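Home Notebook Entries Parts Contact

Tidying bench, 17/01/2021

Soft things into the tin again, hand-held gripper only.

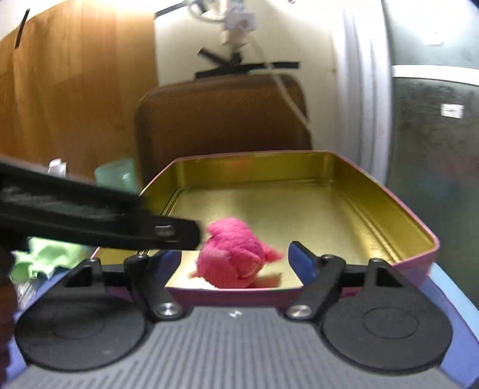 Kenneth Rennie wants a plain answer by March on whether the Votalau arm can put a table straight without help. My answer for now is no for cloth and maybe for toys and cups.

Plush is forgiving. The fingers can come in badly and still get hold of it. What worries me is the rim of the tin. When I do it by hand I tilt my wrist to clear it and don't think about it, and the arm will have to get that from the recordings. Shiny metal may also upset the depth estimate. Roos Van der Linden had trouble with that on the Budix job and ended up changing the lamp.

Target is 200 clean runs of toy into tin before we train anything. Folder is 2729. Throw out any run where the free hand touches the tin.

Cloth: leave it for later. I can pinch it, but letting go where I want is another matter, and Melnychuk's folding code assumes a flat start.

To do:
- check screws on both finger linkages
- ask Roos which lamp she used
- 12 runs with the tin turned sideways, keep them separate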